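Accueil | Carnet | Manips | Protocoles | Contact
Temps de lecture : 2 min

Carnet de labo - dimanche, fin d'après-midi

Versement à deux bras, suite. Bonne séance, vraiment ! On garde la politique entraînée sur 200 démonstrations, mais j'ai changé le découpage des actions : blocs de 40 pas au lieu de 73, avec recouvrement et moyenne pondérée. L'idée vient de Trevor Pelletier, qui l'avait essayée sur Farkix pour de l'insertion de connecteurs.

Premier constat : l'inclinaison est beaucoup plus douce. Avec les blocs longs, le poignet droit partait d'un coup et corrigeait trop tard - on voyait la marche d'escalier sur la courbe de couple. Maintenant la courbe est presque lisse, j'en ai imprimé une pour le mur.

Pince fermée sur la bouteille, gobelet rose à gauche :

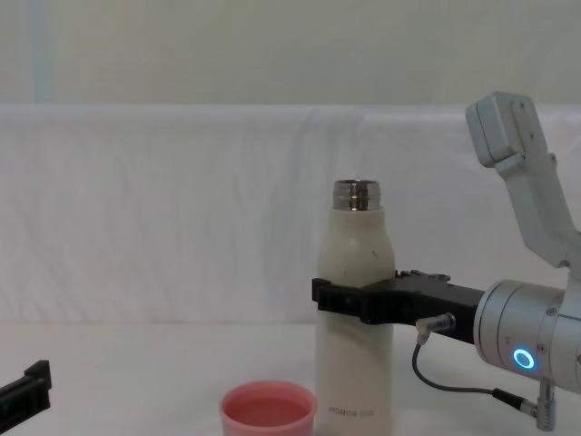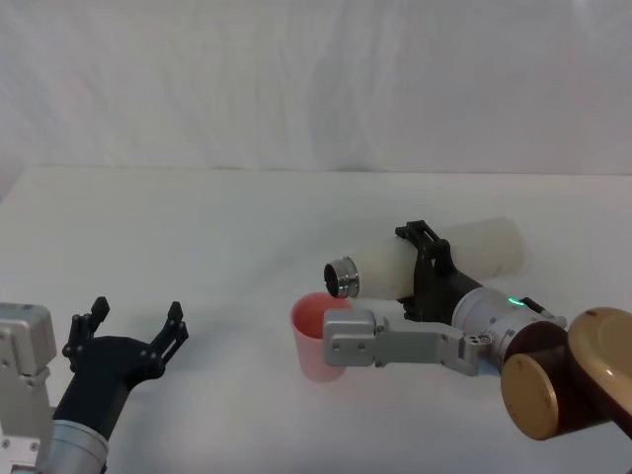
Bras droit : bouteille debout (première vue), puis goulot métallique au-dessus du gobelet (seconde vue). L'ordre est celui du carnet.

Score du jour : 67 % de réussite, sans retoucher les poids. Je ne m'attendais pas à un tel écart avec un simple changement à l'inférence !

Ce qui coince encore :
- la hauteur du goulot dérive quand le gobelet est trop près du bord de la table ;
- le bras gauche hésite parfois avant de s'écarter, à regarder dans les logs Pundine ;
- latence réseau pénible quand Anum tourne sur la même machine.

À faire : relancer avec des blocs encore plus courts, même graine. Trevor veut aussi comparer avec l'ancienne calibration du poignet, je lui laisse les fichiers dans le dossier Ammann.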